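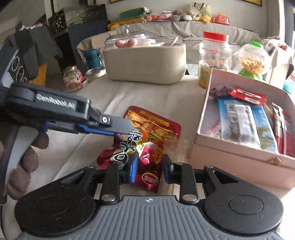

Photo: Premolus / Fernunwood open day

Spent the afternoon of 17th March at the Fernunwood open day and I have been talking about robot hands ever since, so my family has sent me over here to tell you all instead. Thread!

The task at our table was snacks into a box. That was the whole job. I figured I'd have it down in a minute (I pack lunches every day of my life) and wow, no. You hold one gripper in each hand and suddenly a bag of chips is the most complicated object in the world.

The trick with crinkly bags is where you grab. Go for the fat middle and the bag just slides around. Go low, near the seal, with the pads open wider than you think you need, and it comes up so much easier. Syafiqah Tambunan from Premolus showed me that and then let me mess it up for a while on my own, bless her.

What I loved – they set it up like somebody's living room. Tablecloth, jars, a big couch with a row of soft toys along the back. I was expecting a lab with tape on the floor. Syafiqah's take is that homes are messy, so practice should be too.

You get 2 practice runs before they start recording. I asked for a third. Denied, very politely, there was a line behind me.

Each recorded session was 50 pickups. By 40 my thumbs were filing a complaint, and by then I'd also stopped thinking about the grippers and was just thinking about the snacks. Such a strange, great feeling when that switch happens.

The flat stuff was my nemesis. A packet lying flat on cloth gives you almost nothing to pinch, and the cloth wants to come along for the ride. Long skinny things were their own puzzle – do you take the handle or the wide end?
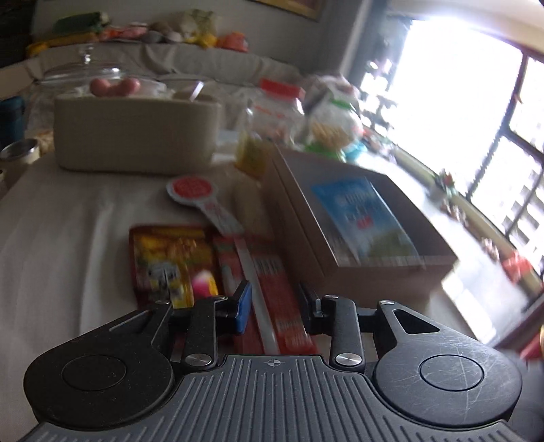 Rizal Pelupessy replied that it's always the handle, and to turn your wrist before you close, never after. I tried it the wrong way about six times, Rizal, where were you on Tuesday??

Also want to shout out the Jugah demo next door, where an arm was folding dish towels very slowly and a whole crowd of kids was cheering it on. I missed the start and stayed for 2 towels.

They did one of these in Dinstead back in February too, which I somehow slept through. If another one comes up I'm bringing my mom. She packs a grocery bag like a champion and I want to see her try this.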